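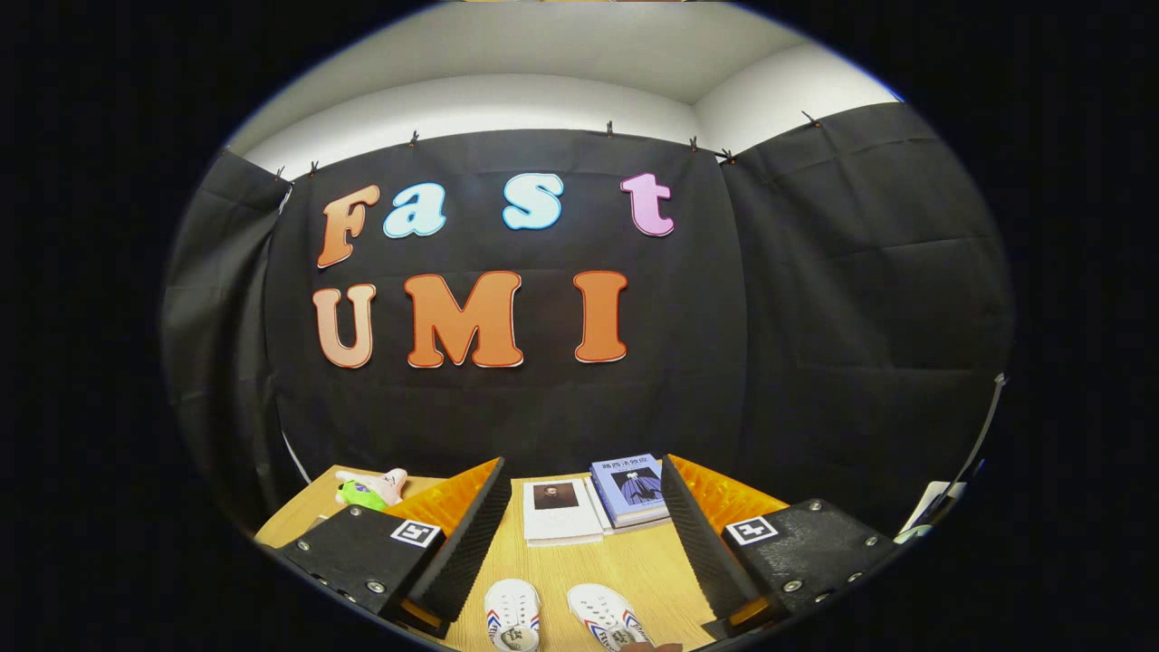 Home | Shows | Ask the Fans | Recaps | Log in

Does anyone know if Drustlow is coming back for another season? I binged all 12 episodes and that last one left me hanging!

prumleyfan

It's coming back in March! The network put it on the spring schedule at the same time as the new season of Isham, so we get both in one month. I'm so happy I could scream -- I rewatched the finale twice last night and caught a bunch of stuff I missed (look at the ring in the hotel bar part, and then look at it again at the wedding). Most of the main cast signed on again, and the two leads were on the Laur podcast laughing so hard they could barely get through the ad break. They wouldn't say a word about whether their characters stay married. If you need something to hold you over, go watch Prumley. Same writers, 4 short seasons, and the second one is the best thing they've ever done!

couchqueen17

i heard it was canceled but that might be the other one with the boat

reelhappy

Not canceled, the boat one is Laur Bay and that ended ages ago. For Drustlow the new season is shorter, I think 8 or 9 episodes, but don't hold me to that. The old ones are still streaming, and the extras for the finale have a really fun cast dinner -- worth it just for the toast.

tvnightowl

Comments

mimi_watches: The RING. How did I miss that??

dot100: Prumley season two is so good, I cried on the bus

snackbreak: March is too far away!! Starting over from episode one tonight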